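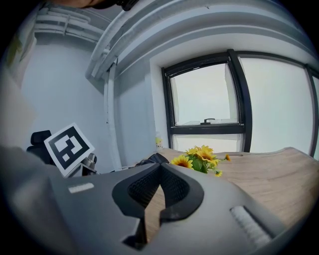

The table, pale wood with visible grain

Re: Does hardwax oil hold up on a table people eat at?

tallow_and_twine
Posted 2024-01-22

Every blog I read says two thin coats and you're set for years. Every one of those blogs also has a discount code at the bottom. I've put two coats of Surkent on the dining table and I would like to hear from people who eat off theirs, with kids, with red wine, with a cat that throws up. I'm not asking what the can says. I can read the can.

What I have in the garage already: half a can of oil-based poly, left over from the stairs. That stuff has taken 9 years of boots and it still looks like plastic, but it's unbroken plastic.

gannet44
Ours has had hardwax oil since the house before this one. Two adults, three kids. It has rings. You stop seeing them after a while, same as you stop seeing the dent in the fridge. If rings bother you, use the poly and be done.

Morrow_Flats
Counterpoint to gannet: ours has no rings. But we gave it three coats and left it alone for 14 days before anyone put so much as a plate on it. Most people wait overnight, have dinner on it, and then write a one-star review.

tallow_and_twine
14 days is a long time to eat on the couch. Does the can tell you that anywhere, or did you get it from a forum?

Morrow_Flats
From the can. Small print, back side, under the part about rags.

tallow_and_twine
OK, found it. "Full resistance after two weeks." The front says dry in eight hours. I would love to meet whoever laid out that label.

Ehsan Ebrahimi
I refinish furniture for a living and I use both, so I don't have a horse in this. The oil protects less than poly. Anybody who says it's equal is selling something. What you get in exchange is repair. If a customer calls me with a burn or a water mark in oil, I sand a patch, wipe some on, and go home. If they call with a scratch through poly, the whole top comes off, and they don't like what that costs.

So ask yourself which one you'd rather deal with. Small damage often, or big damage once.

drybrush_dan
Sorry but the "just sand a patch" thing gets repeated in every one of these threads and I have never once had it blend. I did a spot the size of a coaster on my desk and it has been lighter than the rest of the desk since March. I can find it from the doorway.

Ehsan Ebrahimi
What grit did you stop at, and what was the rest of the desk sanded to?

drybrush_dan
220 on the spot. The desk I don't know, it came that way.

Ehsan Ebrahimi
Then that could be your difference. A finer surface takes up less oil and comes out lighter. Sun does the rest. A desk by a window has been changing color for years under the old finish, and you cut down to wood that hasn't. It can catch up some. It may never catch up all the way, I'll give you that.

drybrush_dan
So it's "sand a patch, and then have a patch."

gannet44
lol. Yes. That's my table.

penny_orchard
Can I ask about the price? I bought a can of Vidal because a man at the store swore it was the same recipe as the expensive one. It smells the same, and that's the only test I have. It went on fine. I'm suspicious mainly of how anyone would know.

Morrow_Flats
They wouldn't. None of these companies publish what's in it past "natural oils and waxes." I've used Vidal on shelves and couldn't tell you a thing about it, good or bad, they're shelves.

tallow_and_twine
This is what gets me. Somebody on another board claimed their finish passed 4000 wipes with a wet cloth. Whose cloth? How wet? Did anyone spill vinegar in between? I asked and got told to trust the process.

Ehsan Ebrahimi
Make a test board. Same wood, same sanding, same coats. Wait the full time. Then put out a spoon of wine, one of coffee, one of vinegar, and a wet glass, and leave them overnight. You'll know more on the next morning than this thread will ever tell you, me included.

tallow_and_twine
I have the offcut from the end of the table, so that's doable. I'll do half in oil and half in the leftover poly.

drybrush_dan
Add mustard. Mustard is the real one. Turmeric goes into everything.

penny_orchard
And soy sauce, please – that's what we spill.

Hasard
Coming in from the other side. I put poly on a pine table in 2 coats, followed every instruction, and it peeled near the end where the sun hits it. So much for unbroken plastic. Stairs are not a table. Nobody leaves a hot casserole on a stair.

tallow_and_twine
Fair. Did you sand between coats?

Hasard
Lightly. "Lightly" was the word they used. I'd like a number.

gannet44
Get a tablecloth.

Morrow_Flats
There's a fellow on the Pustasgate board who did exactly the test Ehsan describes, and the coffee won. The coffee mark was still there after he washed it with soap. Wine came off. I don't know which brand he used, he got cagey when people asked.

tallow_and_twine
Cagey how?

Morrow_Flats
Stopped replying.

tallow_and_twine
Right. Offcut is sanded to 150 and the first coat goes on tonight, both halves. Wine, coffee, vinegar, wet glass, mustard, soy sauce. I'll post the results whichever way they go, and I don't have a discount code.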